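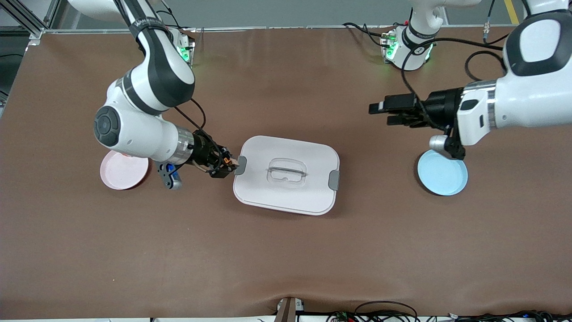
Chapter 4
Debt and Land in the Early Republic

Most farmers in early Rome worked small plots and had little put aside. A poor harvest, or a summer away with the army, could push a household into debt. Under the arrangement called nexum, a borrower pledged his own labour as security. If he failed to pay, he could be bound to work for his creditor.

This chapter looks at who lent, who borrowed and how the law treated them — including the Lex Poetelia, which curbed debt bondage late in the fourth century BC. Key terms are listed on page 90.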